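4.2 What people leave on the table

I should say straight away that we never set out to study rubbish. Graciela Espinoza and I had planned a tidy little paper on how people share a round table, who sits where and whose elbow ends up in whose soup, and then we read the diaries back and found that hardly anyone had written about elbows. They'd written about crumbs, and sweet wrappers, and the bit of paper that gets rolled into a ball during a long chat and then belongs to no one in particular. So we went with that (Graciela took some persuading!).

We had 216 diary entries by the end, and in more than 100 of them the writer mentions small scraps left behind after everything else had been cleared. Plates go first, nearly always. Cups hang about much longer, partly, I think, because a cup might still be wanted. The scraps come last of all, and a fair few people told us they'd wipe round them before they'd pick them up – I do this myself, I'm sorry to say.

Figure 2 has the sort of leftovers we mean, two crumpled scraps on a round table with a ribbed cup still standing and a dustpan laid down nearby.
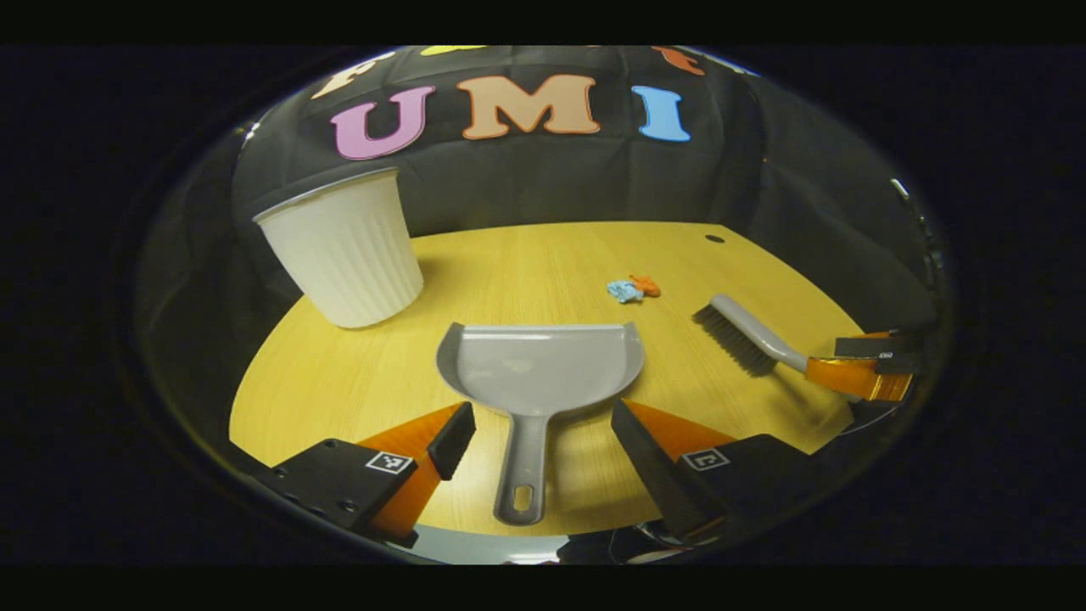

Wendik, February

It was here that we spent longest talking to people about tools. Hernán Condori had run the earlier interviews in Ospina and was sure everyone would say they used a cloth or the side of the hand, and plenty did. But the small dustpan had its fans, and they were loud about it. One woman keeps hers on a hook by the kitchen door, hung by the hole in the handle, and won't have it used on the floor under any circumstances. Another household had two, one for up and one for down, and a long-running row over which was which.

The shape of the table came up too, which pleased me no end as it was my original idea. With a square top you can push everything towards a corner. On a round one there's no corner to aim for, so people told us they chase the bits towards themselves, or towards whoever is standing there holding the pan. Several said they simply pinch up anything crumpled with finger and thumb and save the dustpan for crumbs.

I'd be careful about making too much of this. The diaries were kept by people who like keeping diaries, and Sunday lunches are over-represented. We come back to the cups in section 4.3.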